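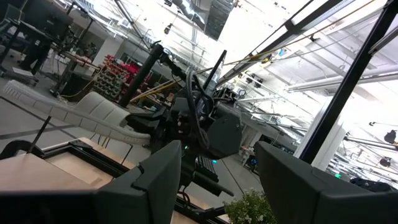 I'd asked Ermira Golob for half an hour to talk about money, and she gave me two and a half, plus lunch. Ermira runs equipment planning at Plevura, which has a robot workshop out in Bernenau, and she is the person who signs (or very much doesn't sign) when somebody wants another arm. I buy equipment for a much smaller shop, so I came with a notebook and a pretty selfish list of questions.

My first one was what she'd do differently if she had last year's budget back.

"Cables," she said, before I'd even sat down. "I budgeted for arms. I had a beautiful spreadsheet of arms! And then I had a cable line at the bottom that somebody had typed in as a joke, I think, and never changed."

The bill for cables, connectors and the bits that hold them up came to 179 separate orders by the end of September. She knows the number because she had to approve every one. Now each arm gets its own cable allowance in the first quote, and if it isn't spent it goes to spare fingers for the grippers.

Spare fingers were a whole conversation. I'd been treating them as something you buy when one breaks, and Ermira gave me a look. She keeps two full sets per gripper on the shelf. "How long does yours take to arrive?" she asked me. I said I'd have to check. "Then you don't have enough," she said, and went to get coffee.

Todor Đorđević joined us for the middle part. He's the one who has to make the things work after she's paid for them, and they disagree a lot, cheerfully, with their mouths full. Todor wanted everything from a single supplier. Ermira wanted three quotes for every purchase. What they ended up with is Tellura for the arms and Dervishi for stands, poles and tables, and a rule that anything under 800 euros he can just buy.

"Best rule we have," Todor told me. "I used to write a page and a half for a bracket."

"They were good pages," Ermira said.

I asked about floor space, which is where my own plan is falling apart (we have one long room and everybody wants the end with the windows). She told me to stop measuring the arm and measure the reach, then add the person who has to stand next to it with a screwdriver, then add the desk that person will want, because there is always going to be a desk. Their first layout had no desks in it at all. Todor worked off a rolling cart for 90 days and still brings it up.

The other thing she budgets for now is time on the machines when they're doing nothing useful. The current plan sets aside 126 hours a year per arm for setup, recalibration and what she calls fiddling. Her boss wanted to take the fiddling out. "I said fine, take it out, and I'll put it under training," she said. "Same hours. He was happy."

We got into leasing versus buying after that, and I'll admit I went in firmly on the leasing side. Ermira isn't against it, but she reads the return clause before she reads the price. One contract she was offered wanted every arm sent back with its original mounting, original paint, original everything. "We drill holes in things," she said. "It's what we do all day." She bought.

Before I left I showed her my own draft for next year, on my phone, with the screen brightness all the way up. She scrolled for a while and asked where the installation costs were. I said they were in with the arms. She handed it back and told me to pull them out onto their own line, get a second quote for the electrical work, and send her the new version when it's done. I'm on the second quote now.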